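Takeaway Cups, Lids and Straws on Campus: What We Serve Drinks In and Where It Ends Up

Student project report
Milan Timmermans
Kistthorpe College, Materials and Everyday Design

Background

The two coffee counters on the Kistthorpe campus hand out most of their drinks in paper cups with plastic lids. I started this project in November after the library put up a notice asking people to stop dropping half-full cups into the paper recycling. I wanted to know which parts of a takeaway coffee could be recycled here, which parts people thought could be recycled, and whether a straw makes any difference to how the cup behaves on a table or gets thrown away.

The straw part came later. My supervisor pointed out that hot drinks don't normally come with one, but the Clestau counter sells iced coffee in the same black cup it uses for hot, with the same lid, and puts a straw through the sip opening. So one cup and lid does both jobs and the straw is an extra.

What I looked at

I kept to paper cups with a push-on plastic lid. Glass, reusable cups and the clear domed cups used for smoothies were left out. Three questions were set at the start:

Does the lid stay on when the cup is picked up near the rim?
Does a straight straw stay where it is put, or does it lean and slide?
What do people do with the cup, lid and straw when they finish?

The first two were done on a table. The third was a short survey and some standing beside bins.

Method

For the table work I used empty cups first and then cups filled with cold water to a line marked on the inside. Each cup was lifted by hand in two ways, once around the middle and once just under the lid. A lid was recorded as moved if any part of its edge had come away from the rim after the cup was set down again. I pressed every lid on myself with the flat of my hand, going once around the rim. This was the hardest thing to keep the same, and I will come back to it below.

Straws were put in from directly above and let go. I wrote down which way they leaned and whether they shifted when the cup was moved a hand's width along the table. Paper straws and plastic straws were both tried. All of them were straight. I had bought a box of bendy ones from Kiltarent but they caught in the lid opening and I stopped using them after the first afternoon.

The survey was on paper, handed out at lunchtime on Tue 10 April, and 33 people filled it in. It asked where they would put the cup, the lid and the straw, as three separate answers. I then watched the bins outside the Clestau counter for 30 minutes on another day and noted what went where, without talking to anyone.

Results: lids

Lifting around the middle gave no trouble with empty cups. With filled cups the sides gave a little under the fingers and the lid moved in a few cases, always on the side where my thumb was.

Lifting just under the lid was steadier than I had expected. The rim is rolled and stiff, so the cup keeps its round shape there, and the overhang of the lid gives the hand something to sit against. The problem is that if you push upward at all, you are pushing the lid off. Two lids came up this way, both from cups I had capped at the end of a long session. I think I was tired and had not pressed them properly.

The cups taper toward the base, which also matters. A loose grip around the middle slides up until the cup gets wider and then holds. A loose grip near the top has less distance to slide before it meets the lid.

Results: straws

A straight straw in a sip opening nearly always leans. The opening is near one side of the lid, so the lower end of the straw travels across the inside of the cup until it meets the wall or the bottom corner, and the upper end tips out over the near edge. Turning the cup turns the lean with it.

Paper straws held their angle better than plastic ones when the cup was moved. I put this down to the rougher surface, but I did not measure it. After standing in water for 14 minutes the paper ones had softened at the bottom and were harder to pull out through the lid without bending. A long straw in a small empty cup is the worst case. I had two cups go over like this – both when I brushed the straw with my sleeve.

Results: disposal

Most people in the survey knew the straw was rubbish or said they were not sure. The lid split them fairly evenly. The cup itself was where the answers were furthest from the local rules, with more than half choosing paper recycling. At Kistthorpe the cups go to general waste because of the lining.

At the bins, almost everyone dropped the whole thing in one piece. Only one person took the lid off first, and he was pouring out the last of his coffee into the garden bed.

Pictures

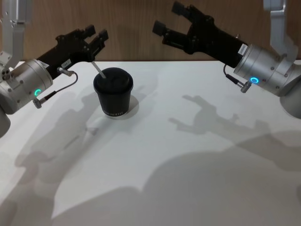
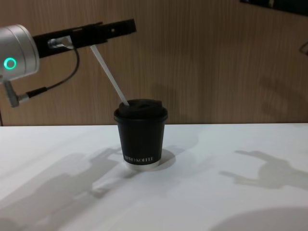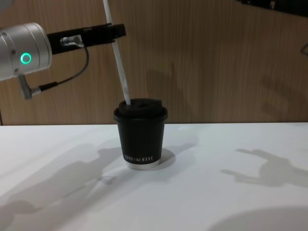
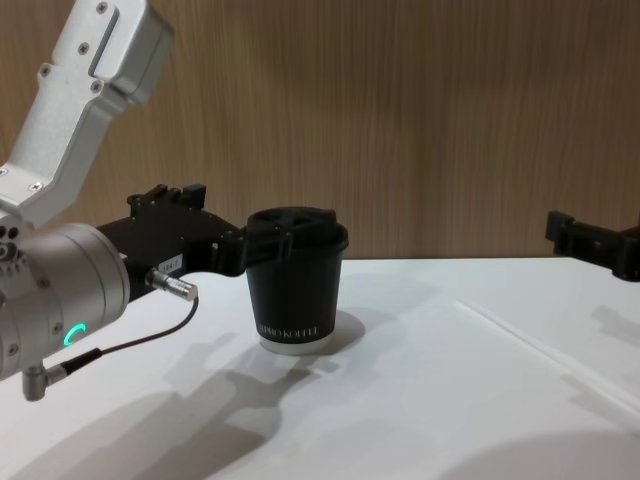

Figure 1. Black takeaway cup on a white tabletop. The second and third pictures show a straw in the lid; in the fourth the cup is held just below the lid.

Problems and what I would change

Pressing the lids on by hand was not consistent. A flat weight set on top for 10 seconds would be better. I also should have numbered the cups, as some of them were used more than once and a rim that has had a lid on and off is softer than a new one.

The survey was too short to say much. Upadhyay's report from last year on the dining hall trays had a similar number of answers and reached the same point, that the wording on the bins matters and it needs testing on its own.

Recommendations

The Clestau counter could keep the straws behind the till and hand them over when asked. The bin signs should show the cup, the lid and the straw separately. I have passed both suggestions on to the counter manager.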